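Email list cleanup before a seasonal send

Applies to: newsletter and promotional lists kept in Chala. The same order of work is valid in other mail tools, but menu names will differ.

A list that has not been cleaned in a year will usually contain dead addresses, duplicates, and people who stopped opening long ago. Sending to all of them lowers the delivery rate for everyone else. The procedure below removes or sets aside those contacts before the June campaign is scheduled.

## Before you start

You need:

- Editor rights on the list
- Export rights (ask for these separately; Editor does not include them)
- The suppression file from the last send
- A spreadsheet program that can open a CSV file without changing date formats

Pause any automated welcome series. Contacts who join during cleanup should go to the holding list `murau-hold`.
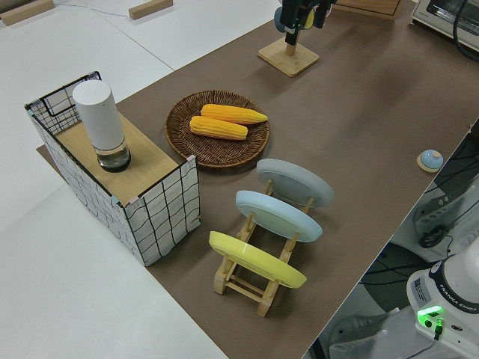
## Step 1: Export and back up

1. Open **Lists > Stikley retail > Export**.
2. Select **All fields** and **All statuses**. The default is active contacts only, and it leaves out bounces.
3. Save one copy as read-only. Work in the second copy.

The test list used for this page had 3164 rows. Files over 2000 rows are split by Chala into two parts. Join the parts before going on, and delete the second header row.

## Step 2: Remove hard bounces

Filter the `status` column for `bounced_hard`. Move these rows to the suppression file. Do not delete them outright, or a later import may bring them back as new contacts.

Soft bounces stay on the list unless the `bounce_count` value is five or higher.

The test list had 349 hard bounces. Most had the same sign-up source, an old checkout form with no address check. If one source stands out in your file, fix the form first.
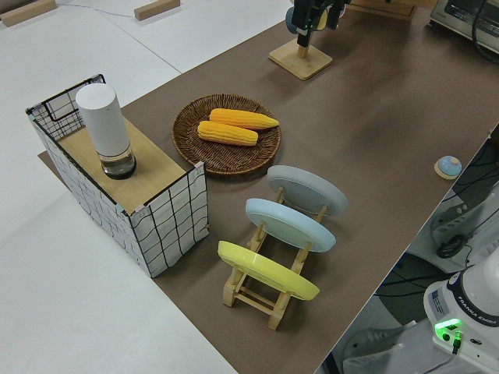
After the bounces are out, sort by `email` and check for duplicates. Convert the column to lowercase before comparing. Where two rows match, keep the one with the earlier `consent_date` and copy any missing fields across. If either row is unsubscribed, the merged row is unsubscribed.

## Step 3: Set aside inactive contacts

A contact is treated as inactive when all of the following are true:

- No click in the past 12 months
- No purchase in the past 12 months
- Joined more than six months ago

Opens are not used. Many mail programs load images in advance and report an open that did not take place.

Tag these rows `lula-winback`. They receive a single message asking if they want to stay on the list. Contacts who do not click within 38 days are moved to the suppression file.

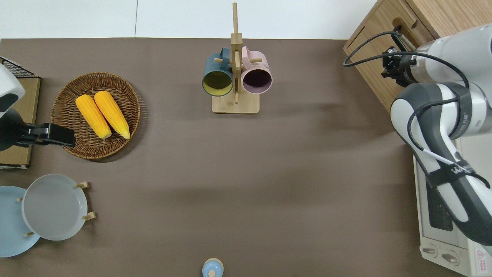
**Stikley Email and Retention Team**

## Step 4: Import and check

1. Import the working copy with **Update existing** turned on.
2. Import the suppression file with **Suppress only**.
3. Compare the active count in Chala with the row count in the working copy, leaving out unsubscribed rows.
4. Send a test to the internal seed list and confirm that the unsubscribe link opens.

If the counts differ, look for rows with a blank `status` field. Chala skips them without a warning. Fill in the correct status from the read-only copy and import again.

Restart the welcome series last, then move the contacts in `murau-hold` to the main list.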